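Lab gallery: Cendari, the Oro gripper and the empty bits

Hi, and welcome to the gallery corner of the Cendari pages! I've been promising to put something up here since we moved the project over to the Henriques building in Lellbridge, and I kept putting it off until the results were in. They're in now (mostly), so pull up a chair. I'm going to talk for a while before we get to the picture, so scroll down if that's all you came for. I won't be offended.

Cendari is our project on teaching a robot arm small tabletop jobs by showing it how a person does them. We don't drive the arm around with a joystick. A person picks up a gripper with a handle and a camera on it, does the job with that, and the arm learns from the recordings. The gripper is called Oro. The arm has the same kind of fingers on its end as Oro does, so what the camera sees in your hand is pretty close to what it sees later when the arm is doing the work on its own.

Plenty of groups do some version of this, and I don't want to pretend we came up with it. Our question was much smaller, and I got a little obsessed with it last winter: what should you do with the empty bits?

By empty bits I mean all the stretches of a recording where the fingers are open and there's nothing in them. You reach for a cup, and for a second or two the gripper is just hanging over bare table. You put the cup down, let go, back off, and you're hanging over bare table again. Then you fidget. Then you say something to the person next to you. Then you remember to press the button.

When I started here, we cut all of that out. A script looked at how far apart the fingers were, found the first moment they began to close and the last moment they finished opening, left a short run-up at the front, and threw away everything else. It made the files smaller and it made the demos look really sharp when you played them for visitors. I wrote part of that script, so I'm allowed to be rude about it.

What bugged me was how the arm behaved at the end of a job. It would set the thing down quite nicely, open up, and then dither. Sometimes it closed again on the thing it had just let go of and dragged it a few inches. Once it put a spoon in the tray, took it out, and put it back in, over and over, until I got up and stopped it. I had gone to make tea, and I came back to find it still going. It looked so busy!

So the idea was pretty plain. If the arm has hardly ever seen what "done" looks like, with the fingers open and the job behind it, why would it know what to do there? Gwawr Gwynne suggested we stop guessing and train the same model twice from the same recordings, one set trimmed the old way and one set with the tails left on. Same settings, same arm, same table, same lamp.

How we did it, short version

We had 2122 demos on disk that still had their original, uncut files. (A whole lot more had been trimmed and the originals deleted to save space. Please don't do that. Disks are cheap and I am still sad.) The jobs were a mix: put the spoon in the tray, stack one cup on another, fold a cloth over once, slide a box up to a line of tape, that sort of thing.

From those we built the two sets. The trimmed set went through my old script. The untrimmed set kept everything from the button press at the start to the button press at the end, with one exception: if a person put Oro down on its side and walked off, we cut the clip at the point where it tipped over. Nobody needs the arm learning to lie down.

Then we ran each model for 70 trials on the real arm. I set up the objects from a printed sheet so that both models got the same starting spots, and the person scoring didn't know which model was loaded. A trial counted as a success if the object ended up where it belonged and stayed there until the timer ran out. That second part matters a lot. If you stop the clock the moment the fingers open, the two models look almost alike, and we'd have gone on happily trimming forever.

What came out

Trimmed: 53 successes out of 70. With the tails left on: 60 out of 70.

I'd love to tell you that's a landslide, and it isn't one. Seven trials is the kind of gap that makes you want to run the whole thing again, and we're going to, with more jobs and a second arm if I can talk anybody into lending me their bench time. But I watched every one of those trials, and the way the two models failed was really different. With the trimmed model, the failures bunched up at the end: it let go fine and then came back and messed with its own work. With the other one, nearly all the failures were bad grabs at the start, the ordinary sort we already knew about. The dithering was mostly gone. It opened, it backed up, it hung there over the table, and it waited. I cheered out loud the first time, which rather gave the game away to the person scoring, so that trial got thrown out and redone.

There's a cost, and I should be fair about it. The longer clips take longer to train on, and they have junk in them. One of our steadiest demo people has a habit of opening and closing the gripper while he thinks (click click click), and the model picked up a bit of that. You'd see the arm give a tiny squeeze at nothing before it got going. I found it charming. Gwawr did not. We're now trying a middle road where the clip keeps a fixed stretch after the release and drops the rest, and I'd guess that's where we'll end up.

A few things I'd pass on if you're collecting your own

Keep the raw files. I said it already and I'm saying it again.

Tell people to pull back and hold still for a moment after they let go, before they press the button. It feels silly, and the first few times everyone forgets, but the clips are so much nicer to work with.

Record some jobs on a plain table and some on a busy one. Wood grain is a funny thing for a wrist camera, because the lines slide past as you move and the model can lean on them more than you'd think. We turned the table a quarter turn for part of the collecting and that seemed to help, though I haven't tested it properly, so take it as a hunch.

Look at your empty frames! I mean sit down with a drink and flick through them. I'd been treating them as leftovers for so long that I had never really looked. The shadow under the fingers changes as you lift and lower. The two fingers don't look the same size when the gripper is held at a tilt. There's a good deal in there that the model can use to work out where it is, even with nothing to pick up.

And check your finger pads now and then. Dust gets onto the soft faces and shows up pale against the dark, and it's in every single recording until somebody wipes it off. I keep a cloth in the drawer and I still forget.

The write-up is being passed around the group and should go up on the Cendari page in September, with the trial sheets and the scoring rules. If you're near Lellbridge and want to try Oro for yourself, come by the Henriques building any afternoon after 2 and ask for the demo bench. It takes a minute to get used to the squeeze and then it's weirdly hard to put down.

Right, the picture. Oro's dark fingers wide open over the pale tabletop, with just wood grain and a soft shadow in the gap. My old script would have cut a frame like it without a second look.

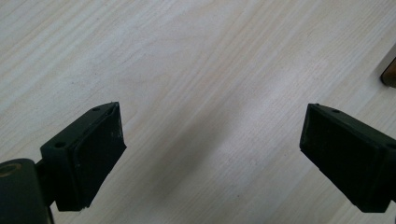 Gwawr Gwynne: I'm still not sold on 60 against 53 until we've done the second arm, and I'd like the fixed-stretch version in the same run so we aren't comparing across months. Also, please add to the write-up that the timer length was picked before the trials started. Somebody is going to ask, and it's the first thing I'd want to know.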